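Household Chores and the Present State of Machines

Readers of this blog will know that I follow the subject of home automation with interest and a certain reserve. In October I set aside several evenings to consider one question: whether a machine can yet be trusted with the ordinary work of a bedroom. By this I mean bedding, pillows and the folding of cloth.

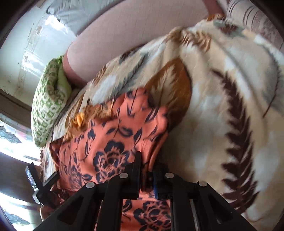
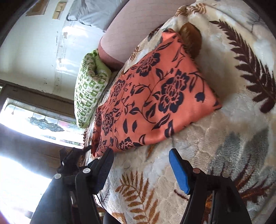

Flowered orange cloth on a patterned plush blanket, with a gripper close by, is a fair statement of the problem. Wai-kit Kwan has written to object that I begin in the wrong room. The kitchen, in his view, is where any household machine will be judged, and a machine that can empty a dishwasher will be bought by families who would never pay to have a blanket straightened. He adds that he has made his own bed for 48 years and has not once wished for help with it.

I accept the point about money. On the question of difficulty I remain of a different opinion. A plate keeps its shape when it is lifted. Cloth does not, and a machine that has found the corner of a pillowcase must find it again once the fabric has moved. A printed pattern adds to the trouble, as the edge of a flower may be mistaken for the edge of the cloth. A thick blanket underneath gives way when pressed, so that the height of the surface is never quite what the machine expected.

The same difficulty is known on the shop floor. The laundry at Pakthorpe, which serves hotels along the coast, processes 697 pieces of linen in a normal morning shift. The washing, drying and pressing are done by machine and have been for many years. The feeding of each sheet into the press is still done by hand. Biljana Dimitriou, to whom I put the matter by telephone, told me that the plant had tested an automatic feeder called the Leka for one season. It managed flat sheets very well. Fitted sheets and anything with a fringe were set aside for the staff, and the pile that was set aside grew large enough that the feeder was returned to its maker.

Domestic products are at an earlier stage. The Stostine folding cabinet, which I was able to see at the Nollholm showroom, folds a shirt in 17 seconds, provided that a person first clips the shirt to a rail with the collar facing forward. I timed myself at the clipping and found that I could have folded the shirt. The attendant was courteous about this. The cabinet is also the size of a wardrobe, and my hallway would not admit it.

There has been progress, and it should be recorded. Five years ago I would not have expected a machine to pick up a crumpled towel from a basket at all. I have now watched one do so repeatedly, although slowly, and with a technician standing beside it. Picking up is the first part of the task. Smoothing, turning and laying out in the right place are the rest, and on these I have seen much less.

My present answer is therefore that floors may be left to a machine, dishes may follow, and beds should be made by the person who slept in them. I intend to return to Nollholm when the new cabinet is shown in the spring, and I will take a fitted sheet with me.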